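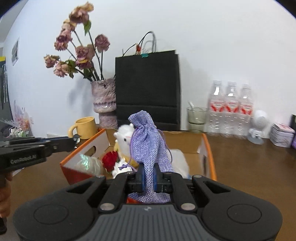 Comparing hand-held gripper demonstrations with and without the second hand: how should the result be reported?

Posted by Danang Tarigan in Data Collection and Methods

Our group is preparing a short methods report on demonstrations recorded with hand-held grippers. The task is the packing of a gift box: a drawstring pouch, a plush alpaca, an artificial rose and some wrapping are handled over an open carton on an ordinary table, with the usual household objects left standing behind it. Each operator works with a pair of grippers, and each gripper carries its own camera.

We trained two policies. The first, which we call Vemitz, receives the view from both grippers. The second, Piras, receives only the view from the gripper that holds the object. Each was evaluated on 25 trials with the same box and the same objects. Vemitz completed the pouch placement more often, but the difference falls almost entirely in trials where the box flaps had moved. With the flaps fully open, the two policies cannot be separated.

I would be grateful for advice on two points. First, is it acceptable to report the two flap conditions separately when this division was not planned in advance? Second, a reviewer inside our institute has asked us to clear the background and record everything again. The demonstrations amount to 70 episodes from 8 operators, and a repeat would occupy the laboratory until the end of May. Is a cluttered background considered a defect in this kind of work?

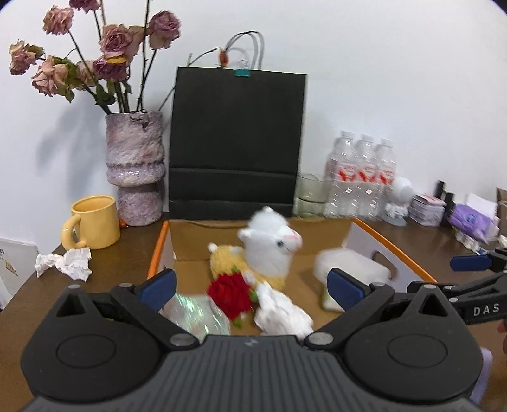

Carton and contents from the gripper camera, fingers open.

Rhea Ambrosio

On the first point, you may report the division, provided that it is labeled as exploratory. State the overall comparison first, using all 25 trials per policy, and place the flap conditions in a second table with the number of trials in each row. Readers should be able to see how small the groups are. If either row contains fewer than 8 trials, I would give the raw counts and omit percentages altogether.

Please also state how the flap condition was judged. If one person reviewed the recordings and already knew which policy was running, the labels should be assigned again by a colleague who does not know. This is an afternoon of work and it removes the most likely objection. In our own Allora study, 6 trials changed category when the labels were repeated, and the effect we had written about became noticeably weaker. We published the weaker figure.

On the second point, I do not regard a cluttered background as a defect. It is a condition of the data and should be described as such. A mug, a vase of dried roses, a shopping bag and a row of bottles are reasonable things for a policy to encounter on a table. The concern is whether they stayed in the same places in every episode. A policy may learn to locate the box by its position relative to the black bag, in which case your result would not hold in another room. You can test this without recording new demonstrations: keep the trained policies as they are, move the background objects, and run a further set of trials. I would do that before agreeing to a full repeat.

One smaller matter. The vertical ribs on the gripper housing and the blue finger pads are present in the lower part of every view. If you crop or mask that region for one policy, do the same for the other, and say so in the report.

Masaru Sasaki

We used clear tables for the Raten recordings and regretted it later. Keep the clutter.

Check the clear wrapping as well. Iridescent film gave us a great deal of trouble because it reflects differently from each angle, and our failures were mostly there and had nothing to do with the pouch.

Toshiko Yoshida

I agree with the advice above on labeling, with one reservation. The number of trials is less important here than the number of operators. Seventy episodes from 8 people are not 70 independent observations — each person has a habitual way of approaching the box, and some will use the second gripper to steady a flap while others will leave it idle. If the operators who steady the flap are concentrated in one part of your data, the benefit you attribute to the second view may belong to their technique.

I would suggest the following before submission:

Tabulate, for each operator, how often the second gripper touches the carton.

Train both policies again with one operator left out, and repeat this for each operator in turn.

Report the range of results across those runs beside the main figure.

If the ordering of the two policies holds in every run, you have a sound result and the present recordings are sufficient. If it reverses when a particular operator is removed, the report should say that the benefit depends on the demonstrator. Either outcome is suitable for a short methods paper.

Danang Tarigan

Thank you all. The flap labels will be assigned again by Hideaki Hattori, who has not seen the evaluation results, and the trials with the background objects moved are scheduled for Friday. I will add both tables to this page when they are complete.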